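Desau Workshop is looking for a few more pairs of hands

Posted April 9, 2019

We are a shared workshop with one long-running project that has slowly taken over the back half of the room, and we would love some company on it. The project is called Irkier. It is a two-armed robot for small, fussy tabletop jobs, and Joon-young Seo and I have been at it in the evenings since December (with plenty of pizza, and one evening spent entirely on the floor looking for a screw).

We have places for 2 people. One of you should be comfortable with wiring and connectors, or at least patient enough to become so. The other would be helping us run practice sessions, which means setting out the table, driving the arms, writing down what went wrong and then doing it all over again. You don't need a degree or a job in the field. If you have fixed a sewing machine, built a kit radio or kept an old car going, we'd be glad to hear from you!

The work is unpaid, I should say that plainly, but membership is free for as long as you're on the project, and that covers the benches, the hand tools and the Paletti printer once you've been shown how to use it. We ask for one evening a week for 14 weeks. Our parts budget for that stretch is $600, so you won't be buying anything out of your own pocket.

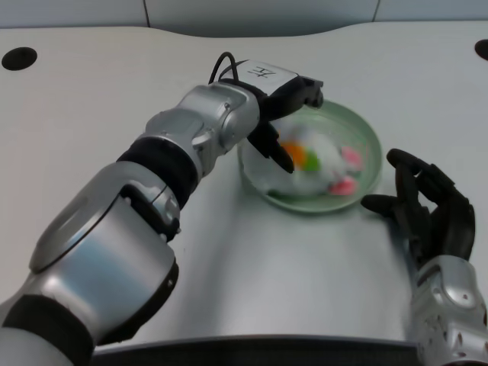 Lately we have been busy with soft things. Hard blocks were going pretty well, so we moved on to cotton fluff and little fuzzy pieces in a bowl, and it has been humbling, and also a lot more fun than blocks ever were. The fingers need gentler settings than the ones we started with, and the left and right hands still don't cooperate the way we'd like. Whoever joins will get a real say in how we tackle that.

To apply, write a few lines about yourself and something you've made or mended, and drop it in the box at 314 Ortuño Street, or just come by any evening the lights are on. Ask for me or for Joon-young. Bring the thing you made if it fits through the door.

Iker Lorente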